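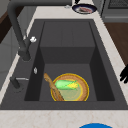

# Le maïs, de la meule au moulin : notes pour la causerie

*Durée prévue : une petite heure, questions comprises. Ne pas courir sur le début, les gens s'installent encore.*

## Pour commencer

Bonsoir à toutes et à tous, et merci d'être venus jusqu'à Horent en plein mois de janvier, ce qui n'est pas rien quand on connaît la côte. Dire un mot du chauffage : il met du temps, gardez vos manteaux, ça viendra.

Je voudrais vous parler ce soir d'une plante que nous avons tous mangée, l'été, avec du beurre qui coule sur le menton, et dont on oublie facilement qu'elle a nourri nos vallées pendant des générations entières. Pas comme gourmandise, comme pain quotidien, ou presque.

*(Laisser passer un silence. Demander qui, dans la salle, a encore connu la bouillie du soir chez ses grands-parents. Il y a toujours des mains qui se lèvent, et souvent quelqu'un qui raconte. Laisser raconter, mais pas dix minutes comme la dernière fois à Elell.)*

## D'où il vient

Rappeler le Mexique, la longue domestication à partir de la téosinte, cette herbe maigrichonne qui ne ressemble à rien de ce qu'on met dans nos assiettes. Des milliers d'années de patience paysanne pour arriver à un épi digne de ce nom ! J'aime bien insister là-dessus, parce qu'on parle volontiers des grands voyageurs et beaucoup moins des mains qui ont trié les grains, saison après saison.

Puis la traversée de l'Atlantique, l'Espagne, et l'arrivée chez nous sous toutes sortes de noms trompeurs : blé de Turquie, blé d'Inde, blé d'Espagne. Chacun le croyait venu de chez le voisin.

## Le registre de 1759

C'est mon passage préféré, alors me surveiller un peu sur la longueur.

Le registre du moulin d'Horent, pour l'année 1759, porte 87 entrées de grain. Le froment y est noté d'une belle écriture penchée, le seigle aussi, et le maïs arrive en bas de page, serré, comme s'il gênait. Lire à voix haute les deux lignes recopiées sur la fiche jaune. Bien articuler « millet gros », le nom qu'on lui donnait ici, et expliquer que la confusion avec le vrai millet nous a coûté, au petit groupe des archives et à moi, un hiver entier de fausses pistes.

*(Si on me demande où voir le registre : en salle de lecture, le matin, sur rendez-vous. Il est fragile, on tourne les pages pour vous.)*

## La question qui fâche : la pellagre

Prendre un ton plus posé. Quand le maïs devient presque la seule nourriture, sans lait, sans viande, sans légumes frais, la maladie finit par s'installer : la peau qui brûle au soleil, la fatigue, l'esprit qui s'égare. Les Mésoaméricains cuisaient le grain avec de la chaux ou de la cendre, ce qui rend la vitamine B3 disponible. La plante a voyagé, la recette est restée à quai.

Parler lentement ici. Il y a parfois dans la salle des familles qui ont gardé la mémoire de ces années-là.

## Les variétés de chez nous

Retour à quelque chose de plus gai. Présenter les 2 variétés du verger conservatoire : celle d'Elell, à grain roux, tardive, capricieuse, qui verse au premier orage mais donne une farine merveilleusement parfumée ; et la petite blanche du hameau de Nông, que je croyais perdue et qui dormait dans un bocal, au fond d'un cellier. Je peux en parler longtemps (trop, me dit-on à la maison).

Faire circuler les sachets. Demander qu'ils reviennent !

Un mot sur l'atelier Ikico, qui remet en état de vieilles meules et nous moud 200 kilos chaque automne. La mouture est un peu grossière, il faut la tamiser pour les gâteaux, mais en bouillie elle est parfaite telle quelle.

## Pour la cuisine

On me réclame toujours la recette, alors la donner sans se faire prier : verser la farine en pluie dans l'eau frémissante salée, remuer, remuer encore, baisser le feu et prendre une chaise. Compter trois bons quarts d'heure. Ce qui reste se coule dans un plat, se tranche le lendemain et se dore à la poêle. Avec du miel pour les enfants, avec du fromage pour les autres, et je ne dirai rien à ceux qui mettent les deux.

## Avant les questions

Remercier la salle, rappeler la bourse aux graines au printemps, et dire que les carnets de famille, même tachés, même illisibles, nous intéressent toujours.

*(Reprendre la fiche jaune sur le pupitre en partant.)*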